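4.2 Condition of the bound volumes

The Watkins collection holds 2941 issues of local and regional newspapers, most of them kept in bound volumes. We examined 573 issues from the years in which the paper stock changed from rag to wood pulp. Each was scored for browning, edge loss and fold damage, using the scale set out by Owen and Jenkins in Section 3.

Rag paper issues held up well. Damage was mostly limited to the outer leaves and to the fold, where the sheets had been opened and closed many times. Pulp issues did worse on all three measures – almost 215 of them had lost some printed text at the outer margin. Issues trimmed hard by the binder lost more text than those left with a wide margin.

Storage also made a difference. Volumes from the Morkeck store had been kept flat and scored better for fold damage than those shelved upright. We found no clear link between page size and browning. A second check of 20 issues in March, scored by Jenkins without sight of the first results, gave the same grade in all but three cases.
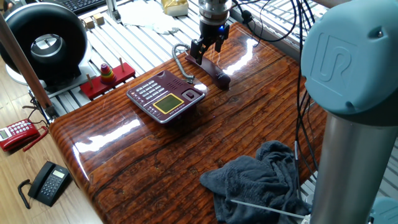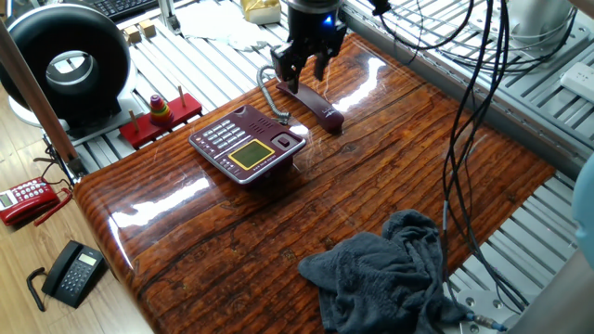

Figure 3. Desk telephone on a glossy table, two views.

Should a damaged volume be taken apart so that single issues can be stored flat?

Only where the sewing has already failed. Cutting a sound binding removes evidence of how the run was collected, and the loose sheets then need their own folders – a cost that small archives should work out first.

Last updated: 30/11/2021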